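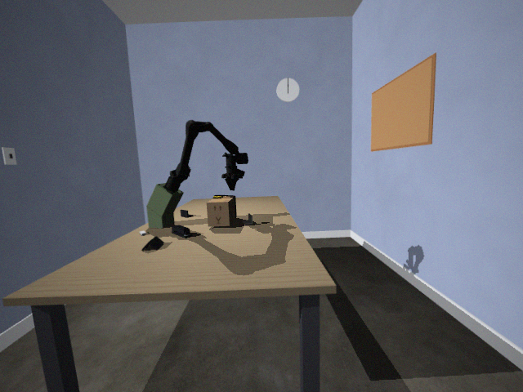 Schedule change on a consolidator fare: who reissues?

ferrybound
Posted 7:42 pm
Return booking for two to Diltetti in September, made through Bivavier. Total paid was $2,798 including taxes. Zavis has moved the outbound leg forward, so the connection is now below the minimum connecting time. The Zavis app shows the new times with status UN on the second sector and a greyed-out "change flight" button. Zavis says call the agent. Bivavier says the fare was issued by Sadowski and they are waiting on a queue. Who holds the ticket in this situation, and who can reissue it?

gatehold
Posted 8:05 pm
Whoever's name and accreditation is on the ticket stock. Look at the e-ticket receipt, not the itinerary. There will be a line reading "issuing agent" or "issuing office". If it says Sadowski, then Sadowski is the consolidator and Bivavier is a sub-agent with no ticketing authority of its own. Bivavier can send the request but can't push the reissue.

ferrybound
Posted 8:19 pm
Receipt says Sadowski. The Bivavier logo only appears on the itinerary PDF.

tariffnerd
Posted 8:31 pm
Then gatehold is correct on the mechanics. Two further points.
1. UN means the carrier is unable to provide the original segment. Don't accept anything in the app while it is in that state. Accepting the new times can be logged as agreement to the changed schedule, and you may lose the involuntary reroute.
2. Ask for an involuntary reissue, using that word. A voluntary change on this fare type will attract a fee plus fare difference.

m_hallam
Posted 9:10 pm
Disagree with point 1. On my last two Zavis bookings I accepted in the app and still got rerouted at no cost by phone the next morning. The accept button only acknowledges the notice.

tariffnerd
Posted 9:22 pm
Were those direct bookings?

m_hallam
Posted 9:26 pm
Yes, both direct.

tariffnerd
Posted 9:40 pm
Different case. On a direct booking the airline controls the ticket and the call centre can override. On agency stock the record goes back to the agent's queue as confirmed, and the consolidator's back office treats it as closed.

m_hallam
Posted 9:48 pm
Possibly, but I have not seen that written down anywhere. The conditions of carriage don't distinguish between the two.

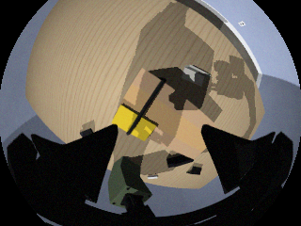 Timber tabletop with curving grain

Zofia Duda
Posted 10:15 pm
I worked a consolidator help desk for several years (not Sadowski). Conditions of carriage apply to both, but the workflow does not. The sub-agent's message goes in a general queue, sorted by departure date. A September departure will sit near the bottom until someone flags it. The sub-agent should resend with the ticket numbers, the proposed replacement flights in the same booking class, and a copy of the schedule change notice. A request without proposed flights usually comes back with a question, and you lose another day.

Check the married segments too. If both sectors were sold as one journey, they have to be rebooked together.

ferrybound
Posted 6:50 am
Thanks. Bivavier came back overnight with a quote of $2,979 for the earlier departure, plus a $200 change fee. No mention of the schedule change in the email.

gatehold
Posted 7:04 am
They have priced it as voluntary. Reply in writing, attach the notice, decline the quote and ask for it to be processed as involuntary with the fee waived. Don't pay and claim it back later.

Zofia Duda
Posted 7:31 am
Agreed. Also ask whether they are holding seats on the replacement flight. A hold on that fare type often lapses after 24 hours, and it should be redone if it does.

m_hallam
Posted 7:45 am
Or take the refund and book direct. If the connection no longer works, you should be entitled to one.

tariffnerd
Posted 7:58 am
Refund goes back through the same chain, and you would be buying at today's fare in the meantime. I would keep the ticket.

ferrybound
Posted 4:12 pm
Sent the reply with two proposed flights, same class. Bivavier has withdrawn the quote and resubmitted to Sadowski as involuntary. Seats held. No new ticket numbers yet, and the app still shows UN.

gatehold
Posted 4:30 pm
Wait for the ticket numbers. A confirmed segment without a reissued ticket will get you stopped at check-in.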